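My cat is fourteen, deaf in one ear, and convinced that 4 a.m. is breakfast. Her name is Solís, and until last spring I had never once thought about her kidneys. Then the vet said the words "senior bloodwork" and I became the kind of person who reads the backs of cat food cans in the store while other shoppers squeeze by.

If you live with an older cat, you probably know the feeling! She still looks like the kitten you brought home (well, if you squint), so it's easy to miss the small stuff. Solís had quit jumping on the windowsill. I figured she was bored with the squirrels. Cecilia Akpalu, our vet, felt along her hips for a minute and told me it was arthritis, and that cats are terribly good at hiding it.

So I went home and started moving furniture.
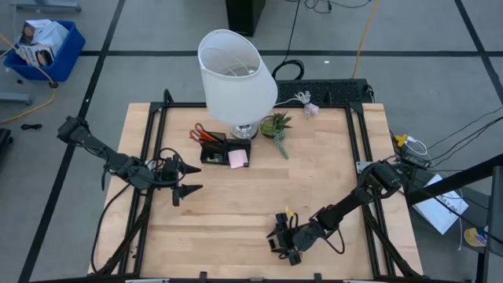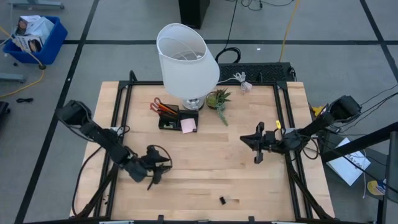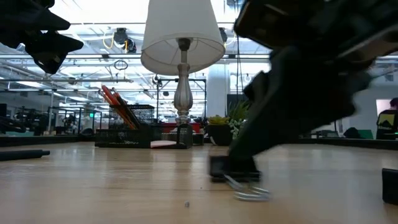
A footstool went under the window first. She ignored it for 2 weeks, then one morning there she was, up on the sill, yelling at a bird. Next came a litter box with one low side, which cost me next to nothing and which I should have bought years ago. I also put a second water bowl in the hallway, well away from her food, and she drinks from it constantly.

My friend Wanda Iwasaki has three old cats and swears by heated beds. I was doubtful – I mean, the cat already has my lap – but I gave in and bought one, and now I hardly see her before dinner.

The vet bills are another story. Our last visit came to $312 with the blood test, and I winced at the counter. Still, it caught her kidney trouble early, and she's on a different food now that she eats without too much complaining. We go back in September for another check. She hates the carrier, so I've been leaving it open in the living room with a blanket inside, and last night she slept in it.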